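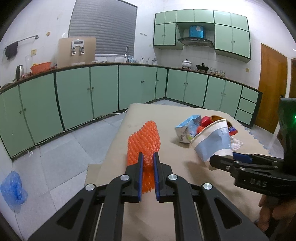
Home News Business Technology Letters Contact

Osine pays people to tidy up rubbish, very slowly, and so far it has 872 recordings to show for it. The small firm wants a machine that can clear a kitchen table after breakfast, and has decided that the quickest way to teach one is to have people do the job first with a gripper in each hand. Anyone who has tried to pick up a pea with sugar tongs will have some idea of the pace. The objects are nothing special: a blue and white paper cup on its side, a crumpled milk carton, a red bottle cap, and the orange foam net that fruit comes wrapped in, which has become the least popular item on the list.

"A cup is a cup," said Hubert Kalinowski, who runs the sessions. "You squeeze it too hard and you learn something. The net just goes along with whatever you do to it, and then it springs back. I have seen grown adults swear at that net."

The project, known as Wistia for reasons lost in an early email, was set up with Enby, a software company which will train the learning system on the results. Each recording covers one short task from start to finish, such as standing a cup up or moving a wrapper to the other side of the table. The system is meant to work out from these how hands behave when faced with things that are soft, light or already squashed.

Of the 872 recordings, 179 have been thrown out. Most were lost to ordinary human habits. People put a gripper down and used their fingers, or finished early and began straightening the other things on the table, which was kind of them but not the task. One session was scrapped after two people talking about house prices failed to move anything at all.

Osine has since brought in a rule sheet. It runs to 2 pages and includes the line "Do not help the object." Kalinowski said he wrote it late in the evening and stands by it.

The work takes place in kitchens, not a laboratory -- the firm says a bare white bench teaches a machine mainly about bare white benches. It has asked for more homes to take part and is offering a small fee, plus a promise to leave the worktops as they were found. Clutter is welcome. Applicants who clean beforehand will be asked, politely, to put some of it back.

Not everyone is convinced. A reader named Wilczyńska wrote to this page to point out that she has been clearing a breakfast table for 40 years and could have been recorded for nothing. Osine said it would be glad to hear from her.

The next round of sessions starts later in February, and the fruit net stays on the list.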